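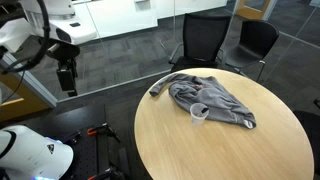

# La mesa redonda y lo que se queda encima

En diciembre cambiamos la mesa de la sala común. La de antes era rectangular, con una pata coja que calzábamos con cartón. La nueva es redonda, de tono claro, y costó 199 euros en Melnychuk. Branwen la eligió porque no tiene esquinas y la otra nos dejaba moratones a todos en la cadera.

Las sillas no las compramos. Las negras ya estaban repartidas por la oficina y las fuimos acercando. No hacen juego: la de respaldo de malla y reposabrazos es cómoda para una tarde entera, y la de carcasa lisa aguanta bien un café. Dirk Schwerdtfeger quiere cambiarlas por dos iguales. A mí me da lo mismo.

Lo que sí ha cambiado es el desorden. En la mesa vieja las cosas se iban a un extremo y allí se quedaban. En una redonda no hay extremo, así que una sudadera gris hecha un montón ocupa media mesa, y con un vaso de plástico delante ya no queda sitio para abrir un cuaderno con comodidad.

He puesto dos normas, escritas en un papel junto a la puerta:

- La ropa va al perchero del pasillo. Si no cabe, al respaldo de la silla de cada uno.
- Los vasos se retiran al levantarse.

La primera se cumple a medias. El perchero tiene 12 ganchos y en invierno están todos ocupados antes de las diez, con abrigos encima de abrigos. He pedido presupuesto para otro.

Para limpiar el tablero uso un paño húmedo y después uno seco. Probé un espray con cera y dejaba marcas, de modo que lo he guardado debajo del fregadero. Si alguien lo quiere, que se lo lleve.

Queda pendiente la lámpara, que sigue colgada donde estaba el centro de la mesa anterior.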